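Notebooks > Street Furniture > February

February, 4:40 pm – Kadir Sönmez

The Rutmont outdoor seating rules landed this morning, all 31 pages. Our folding barrier for the Terketti café fits the old sidewalk rules nicely, so of course there are new ones. Barriers now have to stand 30 inches high, come in before closing and be "in keeping with the street." The street is a vape shop, two banks and a hole.

Cinzia went through the draft with a pencil. Her count is 31 uses of "appropriate" and no definition. Sevim called the licensing desk to ask if a planter counts as a barrier. It does if it's doing the job of a barrier. Asked how the planter would know, they put her on hold – she ate lunch.
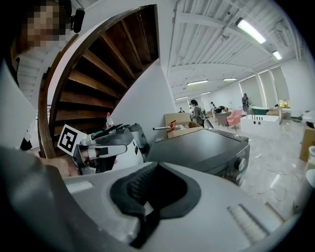 Room, afternoon. Water bottle with the red label at the back.

Hinge test on the Henda samples: 100 open-and-close cycles each. Sample A fine. Sample B started squeaking early and kept it up, which the café's upstairs neighbors will bring up at the hearing. Grease tried, no change. Ataberk wants nylon washers. I want a different hinge, but Amaral quoted us for those and I had to sit down.

Base weight still open. Sinan says sandbags. The rules say no sandbags, page 19, right after the paragraph asking for "sufficient ballast."

To do: washers, redraw the feet, ask the desk about planters again (not Sevim, she's done her time). Comments on the rules close at noon tomorrow.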